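Subject: Re: [metro-plan] Annexation and the bus boundary, Skenbridge
From: Danilo Soriano
To: metro-plan list

Lai-ching and all,

I'm answering the boundary question below because I worked on the Jetero side of it until February, and some of what has been said on the list this week is out of order. The short version is that the city limit and the transit district are two separate lines, and only one of them moved.

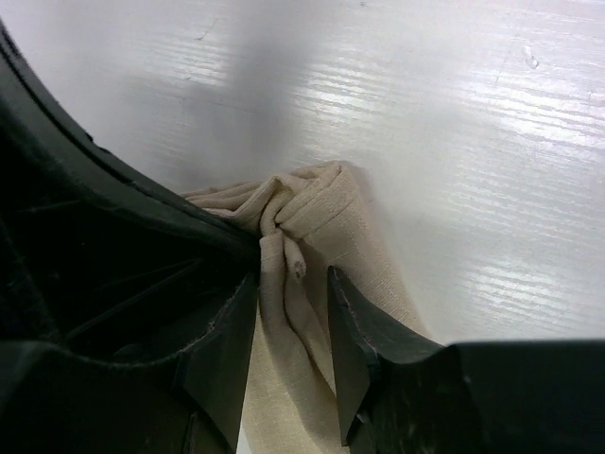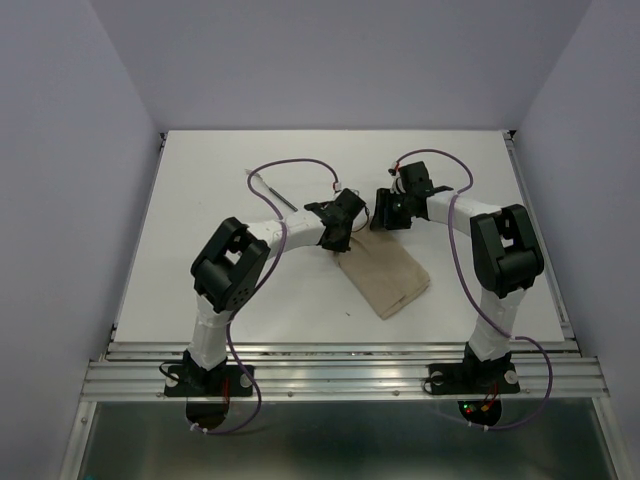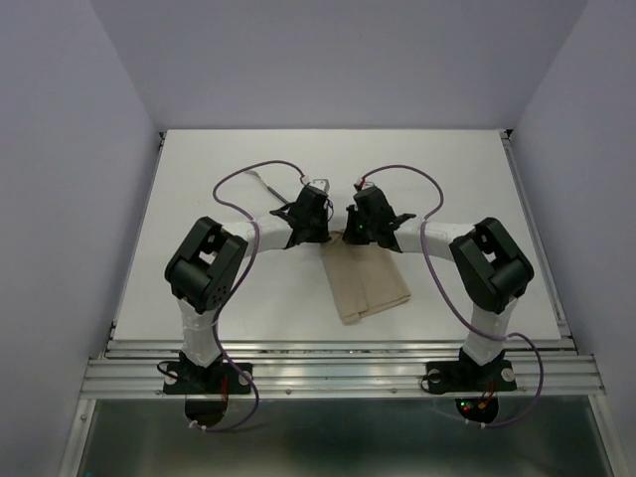 Beige linen in the gripper (first picture); the table with its two arms (second and third).

Lai-ching Lai wrote:

> I have read the Niskanen report twice and I still can't tell who
> runs the buses in the annexed area. The map on page 2 puts the whole
> Fomov tract inside Skenbridge. The table in the appendix lists the
> same tract under the county. If the city annexed it, why are the
> residents still paying the county transit levy? And is the figure
> of 3,416 households for the tract or for the whole east side?
> My students are using this as a case and I would like to give them
> a straight answer.
>
> Also, does anyone know if Jetero was asked to join the district? I
> find no mention of it after the first chapter.
>
> Lai-ching

On the first point, both the map and the table are right. The map shows the city limit after annexation. The table shows the transit district, which was set up under the county and has its own board. When Skenbridge annexed the Fomov tract, it took over streets, water and zoning. It did not take over transit. For that, the district board has to vote to release the land, and the city has to agree to accept the routes and the shelters that go with it. The board has had the item on its agenda and has not voted.

So residents of the tract pay city property tax and the county transit levy. They do not pay twice for buses. The city's own transit charge is collected by service zone, and the tract has not been put in one. I know people at the public meetings said they were being double billed. I looked at several of the bills they brought in and the two lines were water and transit, printed with nearly the same code. The city has been asked to fix the codes.

The 3,416 is the whole east side. The tract itself has 513 households. The report gives the larger number in the text and the smaller one only in a footnote to the housing chapter, and a good many people have picked up the wrong one. If your students are working out service cost per household, they need to use the 513 or the answer will come out far too low. They should also check which year the cost figure is from -- the report mixes two budget years in that chapter without saying so.

On Jetero: yes, we were asked. The council talked about it at two work sessions and took no vote. The sticking point was the depot. The district wanted Jetero to give land for a bus yard near the rail line, and the council wanted a promise of evening service first. Neither side would put its part in writing. The letters are public and the clerk will send copies if you ask. Niskanen left this out because the report was limited to places already inside the district, though I agree the first chapter makes it sound as if more is coming.

One thing I would add for anyone using this as a teaching case. The trips do not follow either line. The largest employer for people in the tract is the warehouse park on the Jetero side, with 900 jobs on the day shift, and there is no direct bus. You ride into the center of Skenbridge, change, and ride back out. The last bus out of the park leaves at 6:40 p.m., so second shift can't use it at all. A change in the district boundary would not fix that unless Jetero is part of it, and a regional agency would at least have to look at the route as one trip. I don't have a view on what form that agency should take. The joint-powers version that was floated on this list last year seemed workable to me, but the voting shares were never settled and the smaller towns had good reason to be wary of them.

I have the district's route-level ridership in a spreadsheet, with the stops in the tract marked. It is not pretty but the columns are labeled. Write to me off list if you want it, and say whether you need the stop locations too, as those are in a separate file.

Danilo Soriano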